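Search the help pages Go

Pitum Rack Practice Kit: Frequently Asked Questions

What is Pitum?
Pitum is a simulation kit for people who want to teach a robot arm to work on server racks without risking a real one. You get a rack, a table, a room and a single arm on a post, all in software, plus a set of tasks to try. We started it at Ondwood as a side project and liked it so much that it took over the whole year!

Do I need a robot to use it?
No. Plenty of our users have never touched one. If you do have an arm, you can load your own model in place of ours, as long as you have a joint file for it (the Løken format is the easiest, and the converter handles most others).

What kind of computer does it need?
Any desktop with a decent graphics card. It also runs without a display, slowly, and people leave it going overnight that way. The full download is 2666 MB, so grab it on a good connection.

What tasks come with it?
There are 40 in the standard set. Most are reaching and pushing jobs at the front of the rack, and the later ones ask the arm to work close to the rails, where there is very little room to be sloppy. Those are my favorites. Watching a policy find a clean line in past the post after a whole evening of bumping into it is a great feeling.

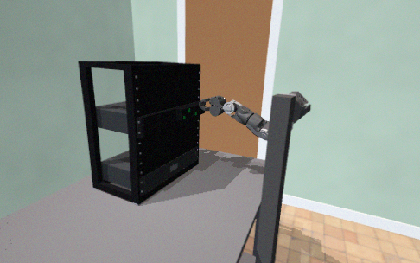 FLASTACH, August

Can I get in close to the rack front?
Yes, and please do! The two-fingered gripper can go right up to the front edge of the rack, next to the green indicator lights on the server unit. Contact is worked out on the rail as well as on the panel, so a bad approach costs you points even if the fingers end up in the right place.

Why does the room look so plain?
Pale green walls, a brown door and a gray table are the default. Plain rooms load fast and make it easier to spot what the arm is doing. You can change colors and lighting from the room file, and we'd suggest mixing them up before you train anything that uses camera input.

Will what I train work on a real arm?
Sometimes. Reaching carries over pretty well. Pushing and pulling depend a lot on friction, and our numbers won't match your hardware until you tune them. Start slow, with the stop button in reach.

How many people can share a license?
A basic license covers 2 seats. Classroom licenses are handled by email.

Comments

rackrat: Got task one running before lunch. The friction page in the manual needs more detail, but I'm having a blast.

mossy_bolt: Is a second arm planned? I'd love to hold a drawer with one and work with the other.

Ondwood support: We're testing that now, no release month yet. Friction page is being rewritten too, thanks rackrat.

Contact Ondwood | Copyright Ondwood, all rights reserved | Back to top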